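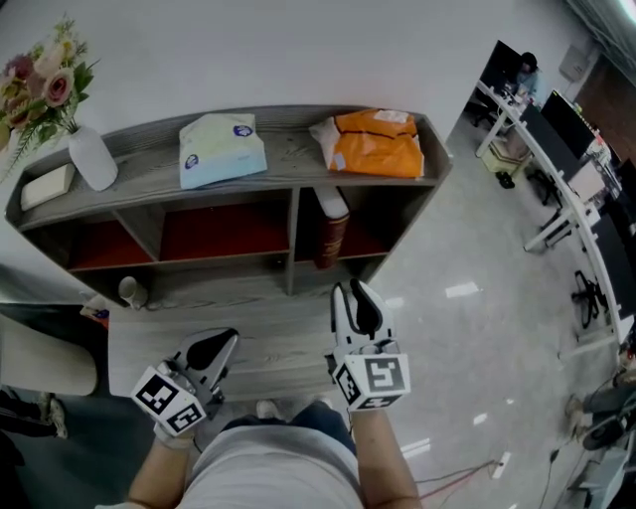

A estante de Solange Cloutier ficava encostada à parede do fundo, entre a porta das escadas e a janela que não abria. Ninguém a tinha pedido. Viera com a sala, quando a Virnusen alugou o andar, e durante 14 meses serviu para pousar o que não tinha lugar noutro lado. As flores artificiais, cor-de-rosa, malva e creme, estavam na ponta esquerda, no vaso branco de cerâmica. À direita ia ficando o correio, e nesse dia era uma saqueta de plástico cor de laranja com uma etiqueta branca, meio por cima de um envelope almofadado.
Solange viu a saqueta quando chegou e não lhe mexeu. Pendurou o casaco, ligou o computador e foi buscar café à máquina do corredor. Quando voltou, a saqueta continuava lá.
- Isso é para ti - disse Abílio, da secretária dele.
- De quem?
- Não li. Assinei e pousei.
Ela bebeu o café em pé. Trabalhava na Virnusen havia oito anos, primeiro em Ultcombe, depois ali. A empresa vendia peças para elevadores e ela tratava das reclamações. Quando lhe perguntavam o que fazia, dizia que respondia a cartas, e era verdade, embora já quase não houvesse cartas. As pessoas escreviam mensagens compridas, muitas vezes de noite, e ela respondia de manhã.
Respondeu a duas. Um condomínio queixava-se de um botão que ficava preso. Um senhor de Lumbao queria saber porque é que a peça que tinha encomendado custava mais do que a mesma peça em fevereiro. Solange explicou-lhe a tabela nova, pediu desculpa pelo incómodo e pôs a assinatura automática.
Depois levantou-se e foi à estante.
A etiqueta tinha o nome dela escrito à mão, com o apelido completo, coisa que só a mãe fazia. No canto, em letra mais pequena, a data: 12/09/2023. A mãe punha a data em tudo, nos frascos de doce, nas costas das fotografias, nos sacos do congelador.
- É da tua mãe? - perguntou Abílio.
- É.
- Ela não te telefona?
- Telefona. Mas manda coisas à mesma.
A mãe vivia em Ultcombe, na casa de sempre, e desde o verão andava a esvaziá-la. Não dizia que ia vender. Dizia que andava a arrumar. Começara pelo sótão e vinha descendo. Em cada telefonema falava de uma divisão e do que tinha encontrado lá, e depois perguntava se Solange queria aquilo. Solange dizia quase sempre que não. Tinha um apartamento pequeno, com um quarto e uma cozinha onde a porta do forno batia na mesa. Dissera que não ao serviço de jantar, à máquina de costura e ao espelho da entrada. A mãe respondia que estava bem, que logo se via, e passava a outro assunto.
O correio para casa não servia, porque o carteiro passava quando Solange estava a trabalhar. Por isso a mãe mandava para o escritório. O livro grande de lombada vermelha-escura, no compartimento da direita da estante, também tinha chegado assim. Era um atlas. O pai lia-o à mesa, depois do jantar, e dizia os nomes das cidades em voz alta. Solange tencionava levá-lo para casa no primeiro dia em que não chovesse. Já tinham passado muitos dias sem chuva e o atlas ali continuava, de pé, sozinho.
Ela abriu a saqueta com a tesoura de Abílio. Lá dentro havia um saco de pano e, dentro do saco, uma chave com um cordel e um papel dobrado em quatro.
O papel dizia: «Encontrei na gaveta do teu pai. Não abre nada cá em casa, já experimentei em tudo. Tem um número. Guarda tu.»
O número estava gravado na cabeça da chave. 3601.
- De que é? - perguntou Abílio.
- Não sei. Ela também não sabe.
Abílio pegou na chave e virou-a. Tinha trabalhado numa loja de ferragens antes de vir para a Virnusen e gostava que lhe fizessem perguntas sobre isso.
- Cacifo - disse. - Ou caixa de correio, mas com um número destes é mais cacifo. De estação, talvez. Ele viajava?
- Ia a Berkivum duas vezes por ano. Por causa do trabalho.
- Então é de Berkivum.
- A estação de Berkivum fechou.
- Pois - disse Abílio, e devolveu-lhe a chave.
Solange sentou-se com ela na mão. O pai tinha morrido havia 13 anos. Pensou no que um homem como ele poria num cacifo e só lhe ocorreu um guarda-chuva. Perdia muitos. Talvez tivesse arranjado um sítio para deixar um de reserva e depois se tivesse esquecido também do sítio.
À hora de almoço telefonou à mãe.
- Chegou - disse.
- E sabes de que é?
- O Abílio diz que é de um cacifo.
- Um cacifo - repetiu a mãe. Ouvia-se um rádio atrás dela. - Para que queria ele um cacifo?
- Não sei, mãe.
- Nunca me falou de cacifo nenhum.
Ficaram as duas caladas um bocado. A mãe baixou o rádio.
- Hoje estou na cozinha - disse depois. - Queres o moinho de café?
Solange olhou para a estante, para os dois compartimentos onde não havia nada, o da esquerda e o do meio. Pensou que o moinho caberia num deles.
- Quero - disse.
- Queres?
- Manda para aqui.
- Olha que é pesado. Vou pagar uma fortuna de correio.
- Então vou eu buscá-lo.
A mãe demorou a responder. Solange ouviu-a puxar uma cadeira.
- Se vieres, traz sacos - disse. - Daqueles grandes. Os meus acabaram.
Quando desligou, Solange meteu o papel na carteira e atou a chave às suas, pelo cordel. Deitou fora a saqueta. Depois tirou o atlas da estante, viu que não cabia na mala e pousou-o em cima da secretária, ao lado do teclado, para não se esquecer dele à saída.
Tinha mais quatro mensagens por abrir. A primeira era outra vez do senhor de Lumbao.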